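Does a Marked Table Make Packing Any Faster?
Project report, Idosix packing bench group
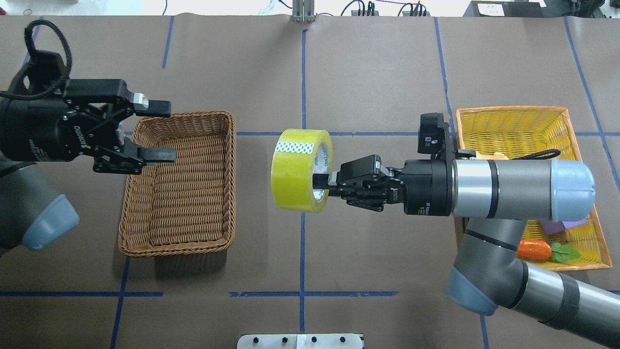 Figure 1. The papered table with its tape grid, the wicker basket and the roll of yellow packing tape.

Aarti Shukla and Shakuntala Tiwari
February 12, 2024

1. Why we did this

Our course handbook says that a work surface should be "divided into zones" and that doing so "saves time at every step." It gives no source. We asked two instructors where the claim came from and got two different answers, neither of which was a study. So we picked it as our term project, mostly to see if it would hold up on a table we could mark ourselves.

The question was narrow. If you cover a table with brown paper and divide it with blue tape, do small items end up in the right basket sooner than they do on the same table with no lines? We left comfort, posture and looks out of it.

2. Setup

The surface is brown paper with strips of dark blue tape laid over it to make a grid. We started with masking tape, which was hard to tell from the paper under the room lights, and switched to blue in the second week. A wicker basket takes the sorted items. A yellow plastic basket with an orange rim holds the supply: a toy carrot, a purple thing and whatever else had been put in for that round.

The packing tape was our most awkward item and we ended up writing more about it than anything else. Lying flat, the roll is hard to get hold of. Standing on its edge, it can be held through the core, but then it has to be set down in a way that keeps it from rolling into the next square. The grid does nothing about that. A line of tape on paper won't stop a roll.

3. What we measured

Each round meant moving the whole supply into the wicker basket. We ran 30 rounds with the grid and 30 on plain paper, switching between the two so that practice would not all land on one side. Time was taken with a phone. Across both setups we logged 2578 seconds of handling, not counting resets.

We also wrote down every misplacement, meaning an item put down outside the square it was assigned to. On plain paper we had to decide this afterward with a ruler, and we don't fully trust those numbers.

4. Results

The grid rounds were faster in total by 13 seconds. Spread over 30 rounds that is less than half a second each, and our own start and stop error with the phone is probably bigger than that. We can't call it a saving.

Misplacements did go down with the grid. Shakuntala thinks this is the real result. Aarti thinks it only shows that people put things inside lines when there are lines, and that a square on a table has no value unless somebody later needs the item to be in that square. We could not settle this and have left both views in.

The Clotow worksheet we were given suggests 200 rounds per setup before comparing averages. We did not come close. Anyone quoting our figures should keep that in mind.

5. Problems

The paper wrinkled and was replaced once. The new sheet was not lined up with the old one, so squares in the later rounds were a bit smaller along one side. The supply basket also got moved between sessions and we did not mark where it had been. A change in reach could easily be worth more than 13 seconds over a whole set, in either direction.

We had planned to repeat everything with the Rimier trays in place of the baskets. The trays did not arrive in time.

6. What we would tell the next group

Tape down the basket positions before you tape down a grid. Use the same sheet of paper for the whole run. Pick items that roll, because those were where nearly all our lost time went, and a set of soft toys would have told us very little.

On the handbook claim, our answer is that we found no time saving we could defend. The table does look more organized, and we suspect that is where the claim came from. The group taking over the bench in July will get our log sheets and the rest of the blue tape.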